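Utthorpe, Mon 16 March

Fatolik opens budget planning service for single-arm picking cells

Fatolik today opened a planning service for food handlers pricing their first robot cell. Quotes cover the arm, gripper, table and bins as separate lines, with a lead time for each.

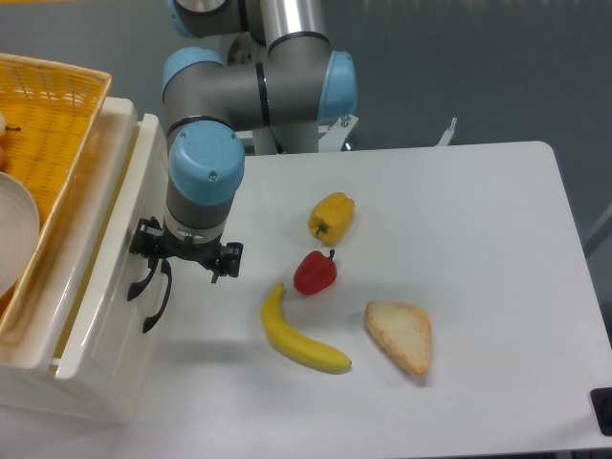

Issued by: Ratanaporn, Equipment Planning Desk, Fatolik

Buyers tend to budget for the arm and leave out the rest. Fatolik advises holding back 20 per cent of the total for grippers and spare fingers — produce varies in shape, and one set seldom suits a full range. Trials use a mixed set: peppers, a banana, a slice of bread.
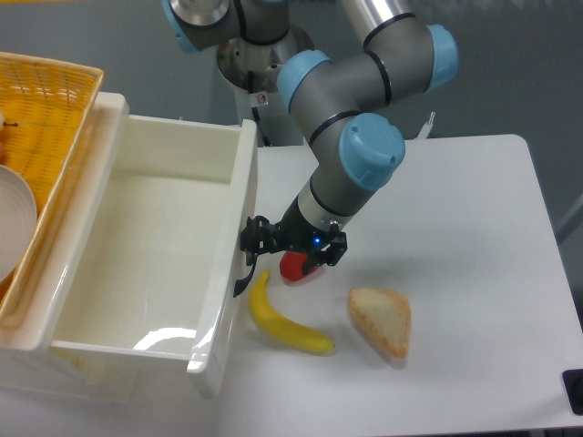
Akex asked that service visits be priced from the start, adding that its last equipment plan had left them out altogether. The quote form now carries a service line covering 6 visits.
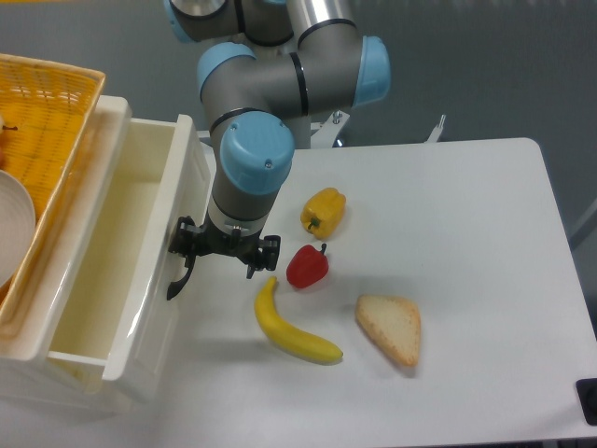 Floor space is quoted separately. The service is limited to 40 sites in its first round, and applications close in June.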